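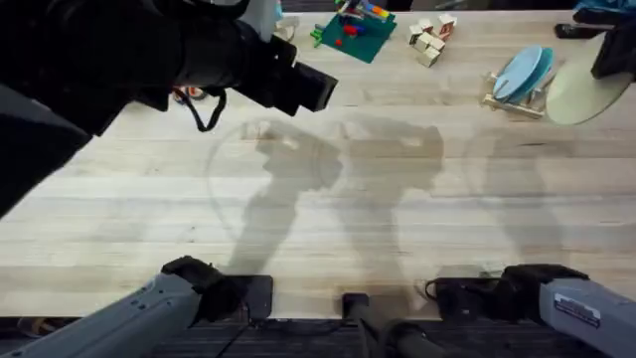

4. Who Clears the Table, and When

I went into the diaries thinking this would be the easy section. Everyone has a table, everyone clears it, and I'd just write down at what time. Then I read all 800 entries over one very long October and found that "cleared" meant something different in almost every house (sometimes it meant something different to two people in the same house, which made for good reading).

So, a quick reminder of who wrote them. We had 29 households, 20 in Lalthorpe and nine in Nukdale, all with at least one child under school age and all with a single table that had to do for meals, play, bills and everything else. The families wrote whenever they felt like it, in their own words. I know that's a messy way to collect anything! But I wanted to hear what people call things when they aren't filling in boxes, and a form would have handed them my words for it.

4.1 Cleared, pushed back, and "clear enough"

The first thing I noticed was how few people take everything off the table between uses. What they do is push. The toys go to the far side, the plates come down at the near side, and dinner happens in whatever space is left. I started calling this the "pushback" in my notes and the name stuck. Figure 1 has the same sort of arrangement, with toys, blocks and dishes up toward the far edge of a wooden tabletop. In the diaries the far edge was usually the one against a wall, so things could pile up there for days and not fall off.

Parents were split on whether a pushback counts. A mother in Nukdale wrote "table cleared 5:30" and then, on the next line, that there was a farm, a puzzle and half a train set next to the potatoes. She didn't seem to see any conflict there, and after a while I didn't either. Her rule was one elbow of room per person. Another family used the word "cleared" only when the wood had been wiped from end to end, and by that rule they'd cleared their table exactly never during the week they wrote for us, a fact they reported pretty cheerfully.
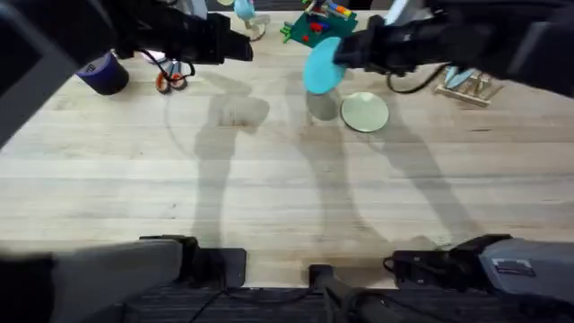
What gets pushed and what gets carried away is a different question, and I spent more time on it than I meant to. Anything with lots of loose parts tends to get pushed, and I think that's just because picking it all up is a pain. Single things get carried. Cups get carried even when they're clean. But there's a whole middle group of small round flat things, lids and coasters and play plates, that the diaries can't agree on at all. They belong to the meal and the game both. One dad put it this way: a lid is a lid until my daughter serves me soup on it. I coded his lid as a toy, then as kitchenware, then gave up and made a category called "either," and that one grew faster than any of the others.

Tadhg Scanlon and I argued about "either" for a good while. He did the second round of coding and wanted to sort those items by where they slept at night, so a lid that ended up in the kitchen drawer was kitchenware and that was that. I liked going by what it was doing at the moment somebody wrote it down. We went with mine in the end, mostly on the grounds that hardly any of the entries say where things slept. Look at the round disc in Figure 3, lying on the table with nothing to tell you which drawer it came from. I'd put it under "either" and move on with my day.

4.2 The last thing left

Here's the part I enjoyed most. Lots of families mention one item that stays out after the rest has gone, and they talk about it fondly. It's left on purpose as a sort of bookmark, so the child knows the game can start up again after breakfast. Several parents said bedtime went easier when they left it. I can't show that from diaries, and I won't try, but I'd love for somebody with a better design to go after it.

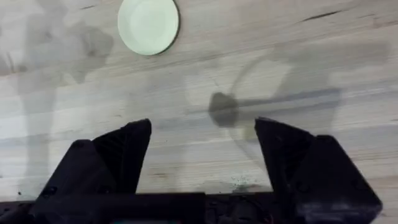
Chrysanthi Mitsotakis-Vlachou read a draft of this section and thought I was being too sweet about it. In her view the last thing left is very often just the thing the tired grown-up missed, and the story about the bookmark gets added later, when there's a diary to fill. She's got a point. I went back and looked for entries where the leaving was mentioned the same evening, before anyone could have dressed it up, and there were some, mostly from Lalthorpe, but fewer than I'd hoped.

I've kept the bookmark idea in with that caution attached. Even if the story does come later, the family is still telling it, and the child hears it too. Section 5 picks up with the mornings, when the table has to turn back into a place for cereal and the pushback usually starts over from the other side.

Related items
Shared Surfaces in Small Homes: The Haltstead Interviews
Lids, Cups and Other Borrowed Toys
What Parents Mean by "Tidy"
Keeping a Family Diary: Notes from the Xenos Project
Breakfast in Nukdale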